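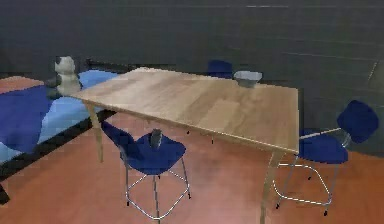 Solheim's fall bridal line is out in October, and the press sheet already calls it "the dress every bride is waiting for." We'd like to meet every bride. The label plans 19 gowns, starting at $2,000, and the sheet spends four paragraphs on the mood behind them and one line on the fabric. That line says "premium blend." A blend of what, it doesn't say.

The big claim this time is the convertible skirt. You unhook the long layer after the ceremony and dance in the short one. Fine idea, and an old one. Rora sold something close to it for years, and plenty of buyers wrote in to us about hooks that pulled loose before dinner.

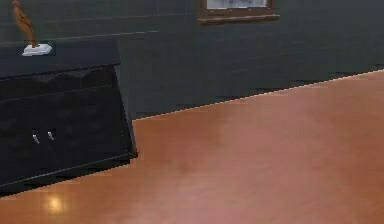 Then there's the survey. Solheim says 522 brides were asked what they wanted and most said "freedom to move." Who picked the brides, and what else could they have said? We asked and got the same press sheet back, with a new cover page.

Alterations are extra, as usual. The stores in Zotitz and Trurnent both quoted us seven weeks for a hem, and neither would put a price in writing until a deposit was down.

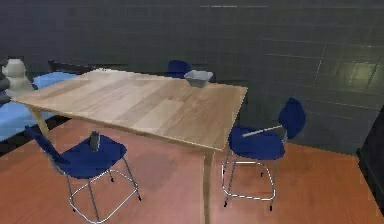
If you do go and try one on, sit in it, lift your arms, and ask to see the hooks from the inside. Keep your card in your bag until you have the alteration price on paper.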